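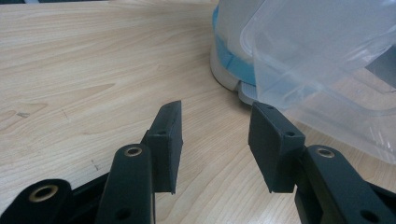 Handheld gripper: flat pads or the compliant fingers?

Forum: End effectors and teleop

akiss_bench
Sat 11 September
I have two sets of fingers for the same handheld gripper and need to pick one before we start collecting for real. Set A is the flat black pads on the linkage with brass bushings at the pivots. Set B is the soft compliant fingers, the ones that wrap around whatever you squeeze.

We did 1,228 grasps with A and 1,338 with B, same people, same table, same objects: cups, lids, plastic boxes, cable ends, pill bottles. Drop rate is better with B on anything round. On box rims and thin lids, A wins by a lot. The arm that has to replay this is a Clekeck with a parallel jaw, so I lean toward A, but the person using it most says it is more tiring.

What are people running, and did you regret it?
Andor

lokyiu
We run flat pads. If your robot has a parallel jaw, collect with something that closes like one. We started on soft fingers and the policy learned to come in sloppy, because the fingers forgave it every time. Then we put it on the arm and it missed by a few millimeters and knocked things over.

etelka_sz
Disagree with the above, or partly. You can put soft fingers on the arm too. We did that and the replay was fine. Nothing says the robot has to keep the fingers it shipped with.

lokyiu
Sure, if you're allowed to change the fingers. We had a customer who wasn't. Also, soft fingers wear. Ours had split at the base by November last year and the grasps before and after the split did not look the same in the data.

etelka_sz
How hard were you closing them? Ours have not split.

lokyiu
Hard. People squeeze when they're nervous about dropping something. I don't think you can train that out of them.

AinoL
Andor, are those the bare pads in your picture, or is there a skin on them? They look bare to me, matte with a bit of texture. Bare plastic on a clear box like the one behind it is going to slide. Put 2 mm silicone sheet on the inner faces and test again before you compare anything. I wouldn't trust drop rates on round objects from bare pads.

akiss_bench
Bare, yes. I was going to add rubber and then didn't, to keep the first run simple. Fair point. The round objects are where most of the A drops are, so it could be the surface and not the shape.

AinoL
I'd bet on the surface. Glue it, don't use double-sided tape. The tape creeps and after a day your pads are not parallel anymore.

boettcher_a
We use tape and change it every morning. Works fine, and you can swap skins without scraping.

Different question for Andor. Where is your camera relative to the fingertips? In that view both pads are in sight and you can see table between them. That counts for more than the finger material in my opinion. With our soft fingers the tips bent outward under load and covered the object at the moment we wanted to see it.

akiss_bench
It's on the hand, looking down past the linkage. Same mount for both sets. I hadn't looked at occlusion at all. I'll pull some closed grasps from each and check.

etelka_sz
That I agree with. Our soft fingers do cover small stuff. For pill bottles it doesn't matter much, for cable ends it does.

simon_trillelgate
Whichever set you pick, check the pivots. We had play at the bushings on one of our units at Trillelgate and the opening width we logged was off from the real opening. Close it fully, log the reading, open, close, log again. Do it 39 times if you have the patience. If the closed reading wanders, fix that first.

akiss_bench
Did yours have bushings or plain holes?

simon_trillelgate
Plain holes at first. Bushings after. Better, but one was pressed in crooked and it still had play until we redid it. The bolts want thread lock too, a light one.

lokyiu
On the tiring part: that's probably the trigger spring. Ours came with a stiff one and we cut it down. Operators stopped complaining the same week.

boettcher_a
Don't cut it, buy a softer one. A cut spring sits unevenly on the end.

lokyiu
Ours has been fine.

akiss_bench
OK. Plan for next week is silicone on the A pads, softer spring, closed readings on both units, then round objects only with both sets. If A catches up, I stay with A because of the jaw. I'll also send the occlusion clips to the Plosummont group, they asked for the same comparison.

AinoL
Post the numbers split by object please. One drop rate for everything doesn't say much.

akiss_bench
Will do. Does anyone have a shore hardness they like for the silicone?

AinoL
40A. 30A grips better but it tears at the corners.

etelka_sz
30A here, with the corners rounded off. No tears so far.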